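Workshop news: the gripper gets its breakfast

Hodivus, for anyone who has only just joined the mailing list, is the shared workshop's attempt at a hand-held gripper that can be used to teach an arm how to do small kitchen jobs. The arm itself is still a drawing on Aarti Mittal's side of the whiteboard. The gripper, however, exists, and has now been dropped on the floor enough times to be considered a member.

We are on the third set of fingers. The first set came off the printer with smooth inner faces and let go of nearly everything it was offered. The second had grooves so fine that they filled with crumbs. Hanneke Dewulf then went away for an evening with a pad of squared paper and came back with teeth, which she says she took from a pair of salad tongs made in 1984 and still in daily service at her mother's. The tongs have never needed a firmware update, a point she has now made at two meetings.

The parts bill so far stands at 458 euros, and that includes the box of 41 screws that was meant to be a box of 50. If you have borrowed nine M3 screws, the tin is on the shelf by the pillar drill and we won't ask questions. It doesn't include the linear rail from the Maruyama catalogue, which Aarti has circled in red and keeps leaving open on the bench near people with money.

There was a lively discussion in October about which job to start with. Folding tea towels was put forward and voted down by everyone who has ever folded a tea towel. Watering the plants lost on account of the electrics. That left breakfast, and the people who wanted breakfast had brought bread.

Practice runs are written up in the blue notebook, one line each: what you picked up, where you put it, who was holding the gripper, and any rude words worth preserving. Please keep the handwriting legible. Run 16 is at present either 'bun to plate' or 'ban to plane', and Prudia, our long-suffering labelling script, accepts neither. If you want a turn, put your name on the sheet by the kettle and allow an hour, most of which you'll spend learning to move slowly. People who are good at this tend to be the ones who can carry a full cup of tea upstairs – engineers, on the whole, can't.
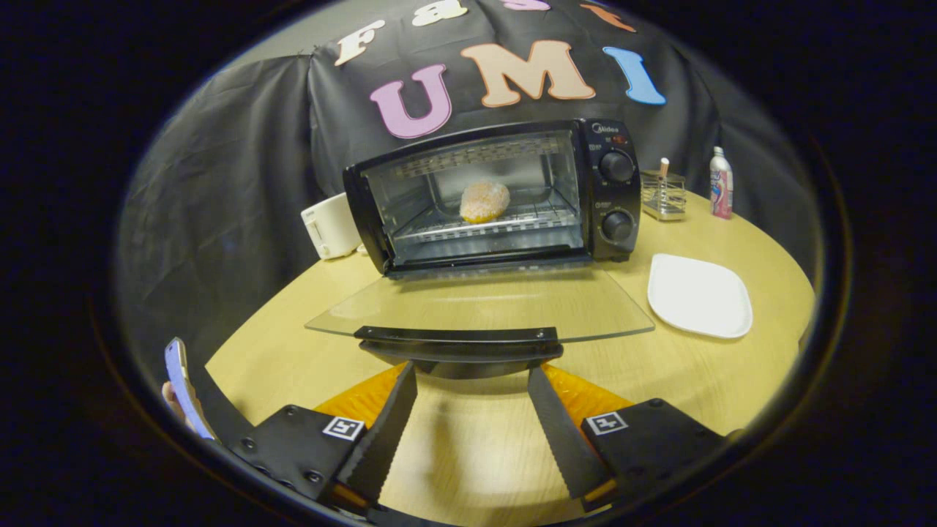 Toast is a harder problem than it looks from the eating side. Slices are thin, they bend when fresh and snap when overdone, and the slot of a pop-up toaster leaves very little room for a pair of printed fingers. Hanneke has therefore moved us on to round things for the time being, and a bun on the wire rack of the toaster oven, with the door folded right down, gives the serrated fingers something with sides to hold on to. The rack is the part to watch, as teeth and wire are fond of each other. Come in level, close gently, lift before you pull back, and set the bun on the plate to the right of the door. Aarti would like it noted that the plate counts as the finish and your mouth doesn't. Bring your own butter.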